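Detention billed on a drop trailer - how is free time counted?

Posted in Shipping & Receiving by Pylyp Tymoshchuk

We ship small kitchen appliances out of one dock, mostly full truckloads, to a retailer's distribution center. Our contract carrier is Dmytriv. In March they moved us from live loading to drop trailers, and the last invoice has a line for trailer detention of 300 dollars. The accessorial schedule says "14 hours free, then per day or part thereof."

The trailer was dropped on a Friday evening. We loaded it Saturday morning and sent the ready notice through the Nukton portal before noon. The driver hooked it on Monday. The carrier is counting from drop to pickup. I think the clock should stop at the ready notice, since the trailer was waiting on their tractor from then on. The contract has a definition of free time for live loads but none for drops.

Who is right, and is there a usual way to dispute this without holding up the whole invoice?

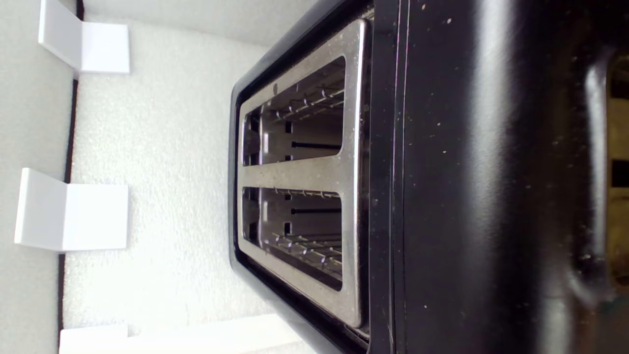 One more detail: the gate log has the trailer number with an arrival and a departure time. The portal has the ready notice with a time stamp but lists only the load number. I can match the two through the bill of lading.

Bergþóra Mikkelsen

Read the rules tariff, if your contract refers to one. Contracts often include a carrier's tariff by reference, and definitions missing from the rate schedule may be in there. Look for "spotted trailer" as well as "drop trailer." The wording varies.

If the tariff says time runs until the shipper releases the trailer, your ready notice is the release and the charge falls well inside the free period. If it says until the trailer is removed, the carrier has a case, though many tariffs leave out time after notice is given. Check how weekends are treated too. Some count business hours only.

On the dispute: pay the linehaul and fuel in full and short-pay the one line, with a written notice naming the invoice, the line and the amount. Attach the gate log, the portal record and the bill of lading. Check the contract for a dispute window first, and send the notice inside it even if your papers are not complete.

For the next renewal, ask for a clause that ends free time at electronic notice, and have the trailer number made a required field on that notice.

Willow

They all do this. We got 400 from a different carrier and just called the rep, and he took it off. Try calling first.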